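4.2 Working rules for door and container tasks

The rules in this section apply to every cell in the Wummont study that uses household appliances and packaged goods. They were drafted by Silvan Rainer in July, after the first block of trials, and replaced the shorter Jollcombe checklist. We kept them short enough to fit on one sheet. Each rule names the part of the cell it covers, the limit that applies, and the person who may lift it.

Contact with a hinged door is the first case. A door moves on an arc that the arm does not choose, and a hand hooked over the rim can be loaded sideways well before the planner reports an error. We set the force limit at the fingertips to 20 N for opening and closing. If the limit is reached, the arm stops and holds position. It does not retry without a command from the operator. Where both arms are in use, as with one hand at the dryer door and the other in the laundry basket, a stop on one side stops both.

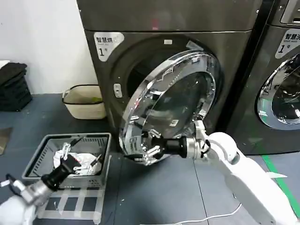 4.3 Floor markings and cables

Basket positions are marked on the floor with tape, and the markings are checked at the start of each session. Cables may cross the floor inside the cell, but only where no person has to step during a trial. The operator walks the route once before the drives are enabled. An open appliance door counts as part of the robot's working space for as long as the gripper is on it, so the keep-out distance is measured from the outer edge of the door.

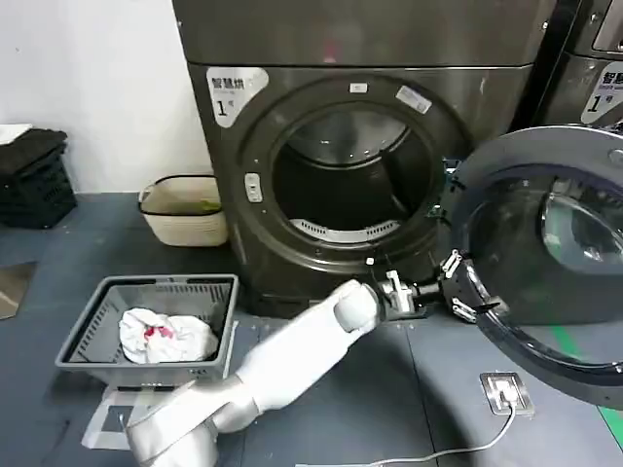
Figure 4. Gripper holding the dryer door open, with the laundry basket to the left of the arm.

Under the earlier checklist the distance was measured from the robot base. Of 59 stops logged under that checklist, 11 came from a person standing inside the swing of a door while outside the marked zone. The new wording removes that gap without changing the size of the cell.

4.4 Packaged and glossy objects

Printed packages and dark, reflective surfaces are handled under a separate rule. Highlights on a glossy surface can shift as the wrist moves, and depth readings near them are not to be used alone for the final approach. Within 200 mm of such an object the arm runs at reduced speed, and the operator confirms the grasp point from the wrist view before the fingers close.

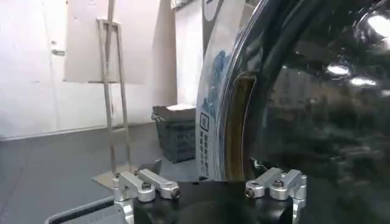
Strebel objected to this last step in the review of the draft, writing that a confirmation made many times in a session soon becomes a habit and stops being a check. Strebel asked for the reduced speed to be kept and the confirmation to be limited to objects new to the cell. We adopted the change for the Plokine trials only, where the object set is fixed. In all other cells the confirmation stays in force, and any waiver is entered in the session log before the trial begins.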